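Behind the Linen Room Door: A Conversation with Nidia Rengifo

The Waston Residence has kept its own linen room since the building opened in 1932. Sheets and tablecloths were sent out to a commercial laundry long ago, but towels are still washed, dried and folded in the house. Nidia Rengifo has supervised that work for over 60 seasons of spring and fall inventory, and in May she met with the residents' bulletin to discuss how it is done.

Ms. Rengifo begins with color. The residence assigns white towels to the bathrooms, gray to the exercise room and brown microfiber to the hair salon on the ground floor. "The salon asked for brown, and I agreed at once," she says. "Hair color leaves marks on a towel. On white you see every one of them for the rest of its life."

Microfiber requires its own handling. The salon towels are washed apart from cotton, at a low temperature and without fabric softener. "Cotton sheds, and microfiber picks up whatever is shed," Ms. Rengifo explains. "If you mix the 2 in one load, you will spend your afternoon picking off lint. I have done it, and I do not recommend it."

Folding takes place on a white surface, a choice she made herself when the room was refurbished. Loose threads and stray hairs show up against it, and so does an edge that has begun to fray.

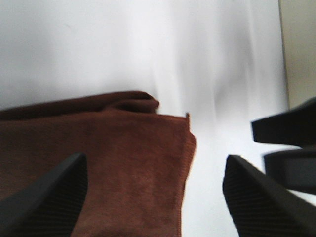 A brown microfiber towel, partly folded over, on the white surface.

The house fold is simple. The towel is laid flat, the upper part is brought over, and the layers are smoothed from the middle outward before the next fold is made. Ms. Rengifo is particular about the smoothing. "Microfiber is soft and it does not like to lie down. The fold puffs up, and if you leave it, the whole stack leans by Thursday."

Yulan Dai, who manages the Jarnau wing and places the weekly salon order, confirms that the stacks now arrive straight. She had earlier asked for rolled towels, as used at the Preda house. "We tried rolling for a month," Ms. Dai says. "They looked very nice and they fell off the shelf - all of them, usually at lunchtime."

Towels with worn edges are taken out of salon use and passed to the housekeeping closet as cleaning cloths. The current stock will be reviewed again before the fall inventory, when 100 replacements are expected.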